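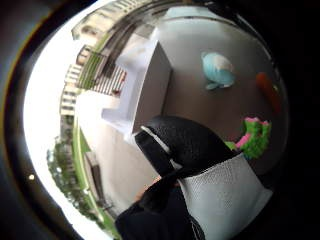 ROSS, 11/2/20

Hi, it's me again, with news from the workshop I share in Karnitz! Lolerer, the toy-sorting arm I've been building from scrap and stubbornness, gets its first public run this month. The job sounds easy — pick up a soft toy, put it in the right bin. It took me 331 evenings to get close.

Soft things are hard for a machine. They squash and roll, and the carrot is the worst of the bunch, so I've spent ages on grip pressure. 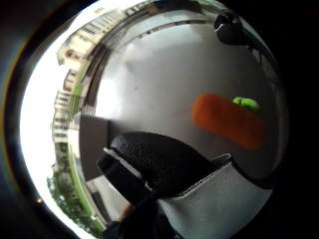
What's done so far

The arm has 2 motors I rewound myself, and 106 printed parts (I kept every bad one). The glove work is how I figure out where fingers should land. 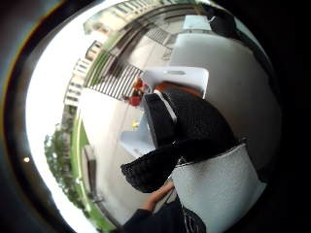

Hand work, with the street behind.

Plans and code will be free to anyone who wants to build their own. Plush toys come first, shoes later, maybe.

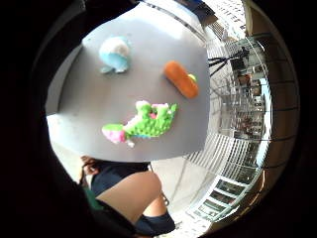
Thirumalai Salian thinks I should slow the arm down by half before letting kids near it, and I'm doing that this week.

Related
Javov bench power supply, rebuilt
Printing fingers that bend

1,135 shares | 2 comments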